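Section 6. Bimanual Mode: Setting Up the Stalora Planner for Cloth

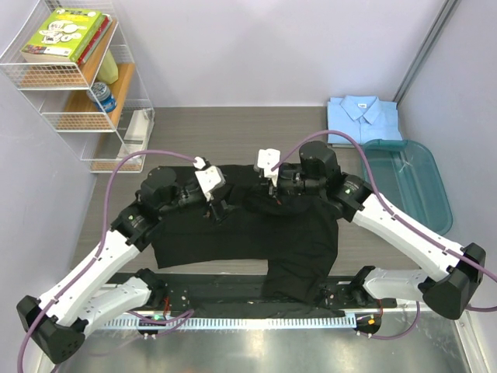 Cloth is the least cooperative thing you can hand to a planner. It has no fixed shape, it hides its own corners, and it changes its mind every time you touch it. Section 5 dealt with boxes, and we hope you enjoyed it. From here on the two arms share one workspace and one planner, and they will often need to be very close together: with both grippers pinching the top of a black t-shirt a short distance apart, the default clearance settings would call a collision and stop the job. Most of this section is about persuading Stalora to allow that closeness without allowing everything else.

Before you start

You need a finished arm-to-arm calibration (Section 4) and a saved table plane. If you skipped Section 4 because it looked long, it is still long, and it is still there.

6.1 Load the bimanual profile

1. Stop any running job. Pausing is not stopping, whatever the button suggests.
2. Open Profiles and choose Urrego-Cloth. Do not choose Urrego-Cloth-Old. We keep it for one customer.
3. Check that the left and right arms are listed under the correct names. Jog each one a little from the Manual tab and watch which one moves.
4. Press Apply, then wait for the status line to read Ready. It may read Ready, then Loading, then Ready again. The second one counts.

Note: If the names are swapped, fix them in the profile. Swapping the plugs also works until the next person tidies up.

6.2 Set the clearances

1. In Planner > Clearance, set Gripper to Gripper to 12 mm.
2. Leave Link to Link at 80 mm. The long links have no business being near each other during a fold.
3. Turn on Cable Envelope for both arms. The planner models the arms very well and knows nothing about a cable looping over a wrist unless you tell it.
4. Draw each envelope at the top of the cable's arch, with the arm in its highest working pose.
5. Run Check Pose on all saved poses. Red poses must be moved or deleted. Renaming them does not help.

Caution: Clearance values take effect at once, including in the middle of a motion. Keep your hands out of the workspace while typing.

6.3 Teach the garment mask

1. Lay one garment on the table, roughly flat. Wrinkles are fine; the mask is built to put up with them.
2. Open Perception > Mask and press Capture.
3. Look at the outline. Dark fabric on a gray table usually gives a clean edge. Dark fabric lying over a dark bar does not, and the mask may decide that the bar is a sleeve.
4. If that happens, draw an exclusion zone over the bar and capture again.
5. Draw exclusion zones over anything else that stays on the table, such as trays and finished laundry. Stalora will gladly fold a folded shirt.
6. Save the mask under a name you will recognize in December.

Note: The mask store holds 1,766 entries. After that, the oldest is dropped silently. We have asked for a noise.

6.4 First run

1. Set Speed to Low and Sync to Strict. In Strict, neither arm moves until both have a valid plan.
2. Press Preview and watch the whole motion on screen.
3. Press Run and keep one hand by the stop button.
4. If the job ends with error 1153 (grasp points crossed), the planner has given each arm the other's corner. Open Grasp Assignment, select Nearest Base, and repeat from step 2.

Corrections to this section go to Čestmír Kováčik at the Holtedmont office. Please include the log file. He will ask for it anyway.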